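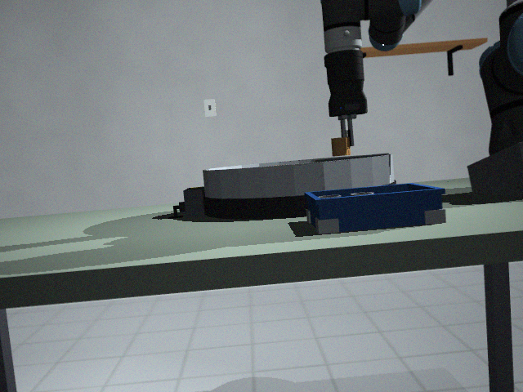 Brekthorpe Public Library to Extend Evening Hours and Open Renovated Reading Hall

BREKTHORPE — The Brekthorpe Public Library will extend its evening hours beginning in January, when the renovated reading hall on the second floor opens to the public. The building will remain open until 9 p.m. on weeknights, and the children's department will close at 7 p.m.

The reading hall provides seating for 200 visitors and includes six study rooms that may be reserved at no charge by any cardholder. Renovation work was carried out by Lomavitz Builders under a contract awarded last spring. The original windows were repaired and kept in place, and the heating system serving the upper floors was replaced.
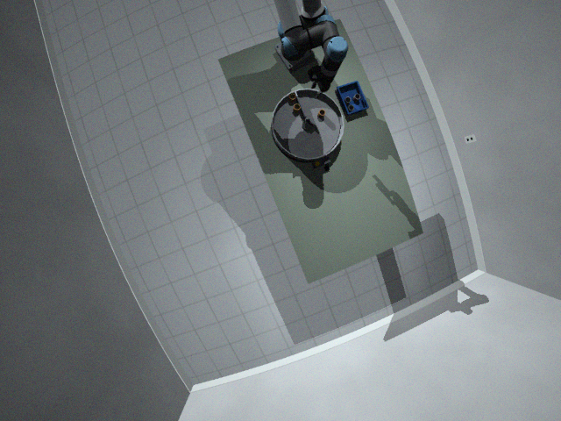 Funding for the longer hours comes from the city's operating budget and from a grant by the Dervishi Fund, which supports public reading programs in the region. The grant also covers the purchase of 300 large-print titles — a category in which requests have exceeded the library's holdings for several years.

Study rooms may be reserved at the second-floor desk or by telephone up to seven days in advance. Reservations are limited to two hours when other patrons are waiting.

The Grondard Street entrance will reopen on the same day as the hall. Until then, visitors should continue to use the entrance facing the parking lot.

Media inquiries may be directed to the library's administrative office during regular business hours.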